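Catalog > Research Kits > Disassembly and Assembly > Desktop PC Workcell

Gitden Desktop PC Workcell

Tagged: contact-rich tasks, method kits, electronics

The Gitden workcell is a complete bench setup for studying how robots learn to put desktop computers together and take them apart. It comes with the parts fixture, the task scripts and the training code from the Zarnmont method, so a lab can start from our published result and go somewhere new with it.
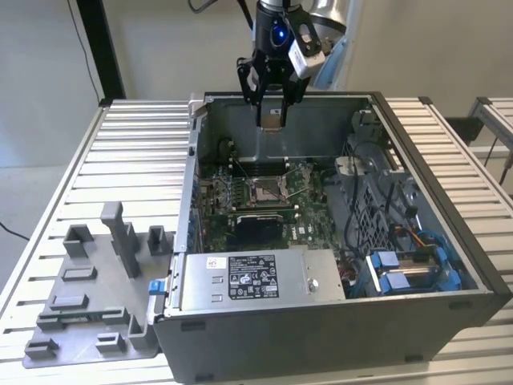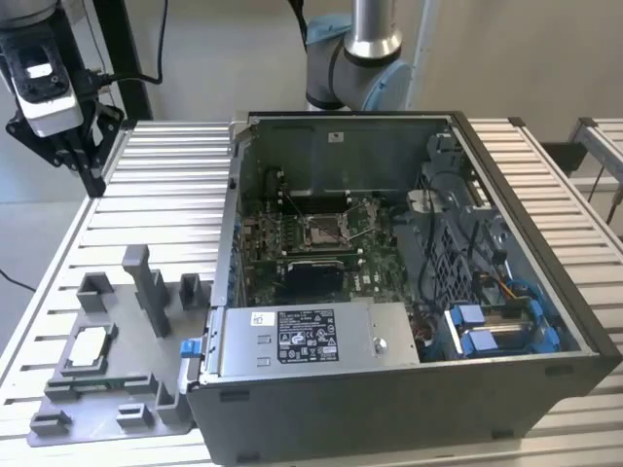

Open tower on the slotted bench, with the gray parts fixture to its left.

We love this task. A PC case is a cramped, ordinary, slightly annoying thing to work inside, and that makes it a great place to test a policy. Sheet-metal walls limit the approach, cables get in the way, and the socket lever wants a very different kind of touch from a memory slot. People do all of this by feel. We wanted to know how much of that feel could be learned from a modest set of demonstrations.

What the method does

Zarnmont splits a long job into contact phases. A phase starts when the measured force at the wrist changes character (free motion to sliding, sliding to seated, and so on) and the policy is trained to predict the next change along with the next motion. Nkechi Ezeani came up with the idea while trying to fix something else entirely, a labeling tool that kept cutting the demonstrations in the wrong spots. The force trace was a better guide than the video, so she let it do the cutting.

At run time the policy carries its guess about the coming contact forward. If the contact doesn't arrive, it backs off and tries a slightly different approach angle. There is no hand-written search spiral anywhere in the code, and we're pretty pleased about that!

What we measured

The training set holds almost 1,000 demonstrations, gathered by Kelechi Igwe and Ok-hee Ji by teleoperation. We then ran 149 evaluation trials on memory insertion with the case turned to poses that weren't in the training data. The same network trained without the contact phases was our baseline. It seated the module in 59 of those trials. The phased version did clearly better on the same poses, and the full table is in the report that ships with the kit, with every failed trial listed next to the good ones.

Processor placement is harder and we don't claim it is solved. The part has to go down level, and a small tilt at the fingertips is enough to spoil it. Tamunoemi Aliyu has been working on that since March and her notes are in the repository under "open problems". Please read them before you start on the socket – they will save you a lot of time.

What's included

Parts fixture, gray, with pockets and posts for staging components beside the case
Printable files for the fixture, so you can change a pocket to fit your own parts
Task scripts for memory, processor and drive carrier work
Zarnmont training and evaluation code
Demonstration set with synchronized force and video
Printed setup guide and the method report

What you need to supply

Arms, grippers, a wrist force sensor and the computers themselves. The scripts expect two-finger grippers. Slotted benches are handy for bolting down the fixture, though any flat surface with solid clamping will do. We've kept the robot interface thin, and Tanko Nwachukwu ported it to the Marciniak controller in 3 days, most of which went on the emergency stop wiring.

Setting up

Clamp the case first, then the fixture. Run the calibration script and touch off on the fixture's tall post when it asks you to. Check the result by staging a module and having the arm pick it up at low speed. If the fingers close to one side, repeat the touch-off before changing any offsets.

Move loose cables clear of the board for your first runs. Once the basic task works, put them back where they were – cable clutter is one of the more interesting things to study with this setup, and our own results there are thin.

Support

Questions go to the bench team in Munville. We like hearing about failures as much as successes, and if you send a force log with your message we can usually tell which phase went wrong. New poses and new case models are very welcome as contributions to the demonstration set.

Page updated 2021-05-20

Related items
Spare Parts Fixture, Gray
Fixture Pocket Inserts, Memory
Zarnmont Method Report, Printed
Marciniak Controller Interface
Drive Carrier Task Pack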